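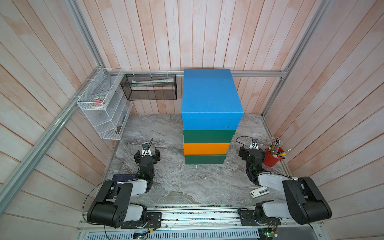

Boxes have been on my mind ever since we got back from Cleltham, where my aunt let me loose in her spare room and sent me home with more fabric, yarn and wrapping paper than one person should own. I thought I had a system for this kind of thing, and the system was mostly the closet door staying shut. So I've been thinking about stacking, and about the sort of pile where a big bright blue box sits over a green one, then an orange one, then another green one on the floor, with the blue sticking out past the others on one side. I know the proper advice is biggest at the bottom. I have given that advice myself! But the biggest box is also the one I open every day, and I am not lifting three others off it each time I want the scissors.

Color has helped me more than labels ever did. I spent a whole evening last September writing neat little cards, and by the holidays half of them were wrong. Now green is fabric, orange is yarn and anything knitted that needs mending, and blue is whatever I'm in the middle of. Two greens is fine, because I have a great deal of fabric – the older pieces go in the lower one, where I don't have to feel guilty about them.

The other change is getting the small stuff off the floor and onto the wall. Tape is my weakness. It used to roll under the bed and come back furry, and a wire shelf with slanted tiers keeps it where I can grab it. A mesh basket hung up with cable ties will take a long roll of paper lying on its side, and a pack of 100 ties costs next to nothing, so if you hang it crooked the first time you just snip and start over. (I did it 3 times.)

Still to do: the button jars, the ribbon, and a suitcase of curtains I've been promising to hem since we moved to Varnia.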